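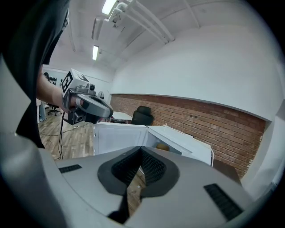 4. Setting up the Plora dehumidifier

Before you start
Stand the unit upright for 2 hours after delivery. Do not plug it in during this time. Keep the carton until the guarantee card has been sent to Clelldale.

4.1 Choosing a place
1. Put the unit on a firm, level floor.
2. Leave a gap of 60 cm above the top vent and 20 cm at each side.
3. Close the windows and doors of the room.

Caution: Do not use an extension lead.

4.2 Fitting the tank
1. Pull the tank straight out by its handle.
2. Check that the float moves freely, then remove the strip of blue tape.
3. Push the tank back until it clicks. If the red light stays on, take it out and try again.

4.3 First run
1. Plug in and press Power.
2. Set the dial to 60 per cent. In January a lower setting may be needed in north-facing rooms.
3. Leave the unit running for 8 hours before changing the setting.

Note: The fan runs on for a short while after you switch off - wait for it to stop before moving the unit.

Spare filters are sold as part 939. The older Cerkby filter does not fit.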